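About Villetar Home Clearing and Packing

Villetar helps people sort, pack and put away the contents of their homes. We work in bedrooms, closets, spare rooms and hallways, mostly for households in Plastdale and the towns along the Lozano road. Some of our customers are moving. Others have inherited a house full of things, or have a room they stopped using and would like back.

How we started

The business began with two people and a rented van, doing apartment move-outs at the end of the month. Customers kept asking for help with the part before the van arrived – deciding what to keep, finding the right bin for it and getting the rest out of the house. After a while that was most of the work, and we gave up the van. Moves are now booked through a separate carrier, Cernura, and we hand over the boxes at the door.

How we work in a room

We start with the bed. It is the largest flat surface in most bedrooms and it sits at a good height for sorting. The good bedding comes off first and goes into a closed bag, and an old sheet goes over the mattress. Our sorting sheets get used again and again, so they are not pretty. If you would like us to use one of yours, leave it out for us.

Things come out of the closet and drawers a shelf at a time. Bags and purses are emptied, every pocket checked, and the straps tucked inside before they are packed. We have found passports, house keys and a good deal of foreign change this way. Anything of that sort goes in a dish by the door and is handed to you before we leave.

Small items go into clear plastic bins so that you can see what you have without opening the lid. Wire racks and shelf pieces are packed last, on their sides, with their clips taped to them in an envelope. Lamps stay where they are until the end of the day so there is light to work by.
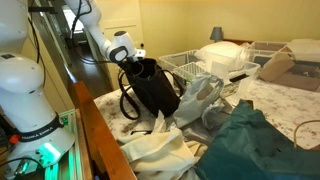
A normal bedroom takes us around four hours. A room with a walk-in closet usually needs a second visit, and we would sooner come back than rush the last shelves. You don't have to be there the whole time, but please be reachable by phone for questions about what stays.

What we don't do

We do not move pianos, safes or anything bolted to a wall. We don't clean carpets or wash bedding, though we can drop it at the laundry of your choice. Paint, fuel and other chemicals have to go to the county site, and you will need to take those yourself.

Visiting and booking

Our office and bin store are in Plastdale, behind the hardware store. The counter is open until 2 in the afternoon. Used bins in good shape are for sale there, with or without lids. December fills up early, so please call ahead if you need a room done before the holidays.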